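Getting the White Table Clean Again

I bought the white table in June, secondhand, and for the first few weeks I was careful with it. Then I stopped being careful. By the end of the summer it had gray marks across one side and a scatter of little dark specks that I kept brushing at with my sleeve.

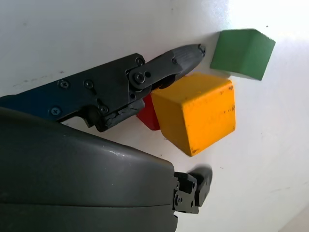
The table cost me 50 dollars, which was less than the chair I use with it. The top is smooth and has a matte finish. I wanted matte after living with a glossy desk that showed every fingerprint. A matte top hides fingerprints fine. What it doesn't hide is the gray smudging you get from dragging things across it, and I drag things across mine all day.

Most of the smudges come from rubber feet, as far as I can tell. My old radio has them, and so does the base of the desk lamp. Pencil is the other culprit. I do a lot of measuring and marking at that table, and graphite dust gets under the side of my hand and goes wherever my hand goes.

The specks are a separate problem. Some are eraser crumbs and lift right off. Others stay put, and for those I use the edge of an old plastic library card, held nearly flat. I tried a fingernail first and it worked about half the time.

I went through what was under the sink before buying anything.

Plain warm water and a cotton rag took off the dust and very little else.

Dish soap did better. A few drops in a bowl of warm water, wring the rag out well, go over the whole top and then go over it again with clean water. I skipped the second pass once and ended up with a dull film that collected more dirt than I had started with.

Kumer spray, which I buy for the kitchen counters, cut through a ring left by a coffee cup but did nothing for the gray streaks. It also smells strongly of lemon for the rest of the day. I went back to using it only in the kitchen.

Baking soda and water, mixed into a loose paste, got the streaks. I put it on with a damp cloth, used light pressure, and worked on a small patch at a time. It is mildly abrasive, so I tried it on the underside first and waited until the next morning to look. No change in the finish that I could see. It leaves a white powder behind when it dries, and on a white table you don't notice the powder until it's on your elbows. Plan on rinsing it three times.

The last thing I tried was a melamine sponge, the Junex kind that comes in a pack of 13. It was the fastest of the lot. I'm still a little wary of it. The same sponge left a shiny spot on a painted shelf in my hallway, and I don't want shiny spots on a matte table. I use it for single marks now and put the paste on anything bigger.

The whole job took me 17 minutes, not counting the part where I moved everything onto the bed and then had to decide what deserved to come back. The lamp came back. The pencil cup came back. A stack of catalogs going back to 2000 went into a box in the closet, where I will deal with them some other time.

One thing I'd suggest is checking your work from a low angle. I have a strong light on one side of the table, and from straight above, the bright part washes out so much that I can't tell clean from dirty. If I crouch at the far end and look across the top, the smudges show up again. I thought I was finished twice before I tried that.

I also ordered a Dirnel desk mat, the gray one, mostly for the spot where I write. It arrived smelling like a new shower curtain and has been hanging over the porch rail for two days. Felt pads for the lamp and the radio are next — the hardware store was out of the small round ones, and I don't want to cut down the large ones if I can avoid it.

If anyone has used Pant wipes on a matte surface, leave a comment. The package says they're safe for desks but doesn't say what kind.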